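13 May 2021

Tidy-the-table task, notes for the group.

Parveen and I set up before lunch. Same layout idea as last time: bowl, basket and speckled box towards the back, pens, ruler, sharpeners and the coffee bottle spread out in front. Anjani changed the gripper closing speed last night and logged it as Curkik 5. The old setting is still saved if we want to go back.

Imtiaz asked for the bowl to be done first, as the wavy rim gave us the most failed grasps in the last batch. Approach from above only. No sideways entry until the wrist cable has been tied down properly. 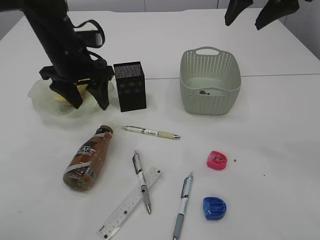
Joint log is saved under Drollstead, 1,446 lines, no gaps. Two restarts, both my fault (left the stop button in). Preben thinks the wrist offset is still wrong and wants to redo the calibration before we touch the pens. I agree. The ruler can wait too, it lies too flat for these fingertips.

To do:
Cable ties for the wrist, ask Ashraful
Redo calibration, Preben
Write up the grasp heights for the August report
Put the spare fingertips back in drawer 108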